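Drender Help Center
Dock Appointments and Waiting Time - Frequently Asked Questions

We put this page together for the small and mid-sized carriers who deliver to warehouses on the Drender booking system, and for the dispatchers who spend half the morning on the phone on their behalf. If you're brand new, welcome! Start at the top. If you've been with us a while and only want the part about detention claims, scroll down a little way.

How do I book a dock appointment?

Sign in, choose the warehouse, and enter the load number exactly as it appears on your rate confirmation. You'll see the open slots for the next several days, and you can click on whichever one suits your driver. A confirmation goes out by email within a minute or two, and it has the gate number on it, so please do forward it to the person who is driving the truck. (You'd be surprised how often it stops at the office.)

Do I need a separate account for each warehouse?

No, one account covers all of them. The Drerside terminal used to have its own login, and some of you may still have that old address saved in your browser. It will send you over to the new sign-in page, but go ahead and update your bookmark when you have a moment.

What if my driver is running late?

Let us know as early as you can, even if you're not sure yet how late it will be. Open the appointment, click "Update arrival," and put in your best guess. The warehouse will hold your slot for 20 minutes past the booked time. After that, the dock team may work your driver in between other trucks, and on a quiet afternoon that often goes quite smoothly, but they can't promise it. Early morning slots are the hardest to recover - a truck that misses a 6:00 a.m. slot may well be looking at something after lunch.

Can we arrive early?

You can, though the gate may ask the driver to wait in the staging lot. Drerside has parking for 32 trucks, and in October, when the holiday freight starts coming through, it fills up quickly. Overnight parking isn't allowed there, I'm sorry to say.
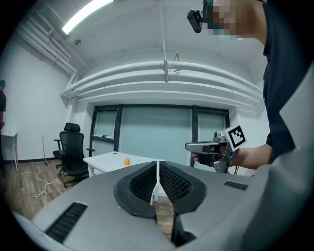
Two black gripper fingers in a gray housing.

When does waiting time start to count?

The clock starts at your appointment time or at the moment your driver checks in at the gate, whichever is later. It stops when the signed paperwork is handed back. So if your driver checks in at 9:15 for a 10:00 appointment, the clock starts at 10:00. How much free time you get before detention pay begins depends on your agreement with the broker or shipper, and we don't set those terms or even see them. What we can give you is a clean record of the times.

How do I get that record?

Go to "Past visits," find the load, and choose "Time report." You'll get a one-page PDF with the check-in, door assignment, and release times. Reports stay available for 999 days, which should be plenty for even the slowest billing dispute. If you use Cellik for your invoicing, you can send the report straight there and it will attach itself to the matching load.

The times on my report look wrong. What should I do?

First, take a look at the time zone in your profile, because that clears up a good many of these. If it's still off, send us the load number and whatever you have from your side: a gate slip, a phone log, a location record from the truck. Darmawan Ismail on our support desk looks after time corrections, and he'll check your details against the gate record and write back to you with what he finds. Please don't cancel the visit and enter it again while he's looking, as that makes a second record and then there are two to untangle.

Is there a fee for missing an appointment?

Drender doesn't charge one. A few warehouses do, and where that's the case the amount is shown on the booking screen before you confirm.

We run our dispatch in Virág. Will it work with yours?

Yes, for bookings and arrival updates. Cancellations still have to be made on our site for now, and we know that's a nuisance. You'll need to turn the connection on yourself under "Connected tools," and if it asks for a port number, enter 3022.

Who do I call if my driver is stuck at the gate right now?

Call the warehouse first, using the number on your confirmation email. They can see the yard and we can't! If you don't get an answer, use the chat button at the bottom of your account page and mark the message urgent. Have the load number and the trailer number handy.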